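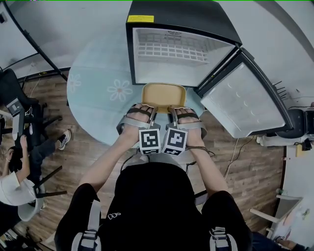 The little black fridge, door open, and the beige tray-like object.

7th September

Signed the lease renewal this morning. I had been putting it off since July, when the letter from Previa came through with the new rent. It goes up 18 dollars a month, less than I expected. The parking space stays the same. The pet fee is gone from the new version, but I don't have a pet.

I did go and see two other places first. The one on Negi Street was cheaper, but it measured 433 square feet and the only closet was in the bathroom. The other was in the Ondeo building, top floor, good light. They wanted the first month, the last month and a deposit all at once, plus an application fee of 132 dollars that you don't get back. I thought it over for a couple of days and let it go.

Read the whole lease this time, all the pages. The notice period is now sixty days instead of thirty. I wrote it inside the cover of the folder. There is also a new paragraph on renters insurance. I have a policy already and only have to send them the page with the dates on it. Must do that by the end of the week.

Asked at the office about the bedroom window again. It still won't lock unless you lift it first. They put in another work order and gave me a copy. The carpet is to be cleaned by Pristex as part of the renewal, so I need to get everything up off the floor in the living room. I may put the bookcase on the other wall while I'm at it.

Paid the water bill. Moving would have cost me around 2 months of savings by the time the truck was paid for, so I'm fine with how it came out. Soup for dinner. Rain after dark.

Recent entries
Looking at the Ondeo place
The window again
Letter about the rent
Cleaning out the hall closet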